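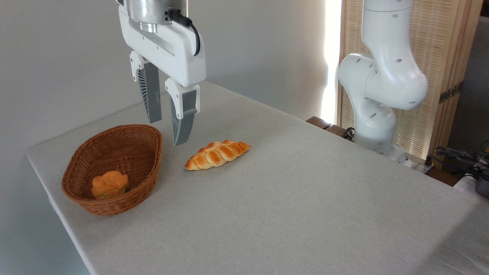
Page 5 of 23

**Thread: Arms on the bread table, who's got them and how's it going?**

---

**crustfirst**

Bumping this with a picture because people on the last page kept asking what kind of table work I meant. Braided loaf, one roll already in the wicker basket, gripper over the top. Those fingers with the ribbed sides are what touches the bread at our place now. I've been on basket packing at Gravesow for years and I still catch myself reaching in when it's not my turn (yes, I know, I've had the talk).

So here's my question for anybody ahead of us. What happened to your hours? We were told no one loses a shift, and so far that's true, but my job went from packing to watching and fixing, and I'm not sure I like it. My wrists do. My head doesn't.

---

**nightshift_dolly**

Oh I could have written this! We got ours at Brameo last November. Same hours, same pay, and I go home less sore than I have in ages. But the talking is gone. Used to be four of us around one table gossiping till the truck came, and now it's me and a screen, and the other three are over on slicing where you can't hear a thing.

I do love a good braid though. That one's got a nice shine on it.

---

**Remzi Karakaya**

I'll be the grump. Our arm packs 39 baskets in the time I used to do 60, and management calls that a success because it doesn't take lunch. Fine. But who do they call when a loaf goes in crooked? Me. And who gets asked why the count is low? Also me!

I'm not against the thing. I'm against being responsible for its speed when I'm not allowed to touch the settings.

---

**crustfirst**

Remzi, that's exactly what I'm scared of. Did you get any training on the settings at all? We got one morning with a guy from Cirkberg who was very nice and talked very fast.

---

**Remzi Karakaya**

One sheet of paper, laminated. It tells you where the stop button is.

---

**oventimer**

Gonna disagree with you both a little. I ran the line at Bouazza before and after, and the people who did okay were the ones who pushed to get taught properly. I asked every week until they gave in and let me move the pick points myself. Now when we switch from rolls to long loaves I set it up, and I got a bump in pay for it. Took a lot of nagging, but it's a better job than stuffing baskets all night ever was.

---

**nightshift_dolly**

Better for you, sure. You're one person. How many setup jobs does a bakery that size need? Not everybody on the table gets to be the settings guy.

---

**oventimer**

Two of us per shift. And okay, that's fair, there were more than two at the table before. A couple went to the front counter and one left. She says she was leaving anyway, but I don't know.

---

**flourpaws**

Can I ask a dumb question? Do the fingers mark the crust? Our boss is looking at the same kind of setup and I decorate, so anything with an egg wash makes me nervous. I don't want to be the one standing there hiding dents with poppy seeds.

---

**crustfirst**

Not dumb! Ours dented the soft rolls the first week and we had to turn the grip down. Braids are okay if they've cooled all the way. If they're still warm I pull them and pack by hand, and I'll admit I look forward to those batches.

I'm going to ask for the settings training at tomorrow's meeting. Dolly, I'm also going to ask if they can put two of us on the table again, even if the second person is only labeling. Will post what they say.

---

**Remzi Karakaya**

Get it in writing.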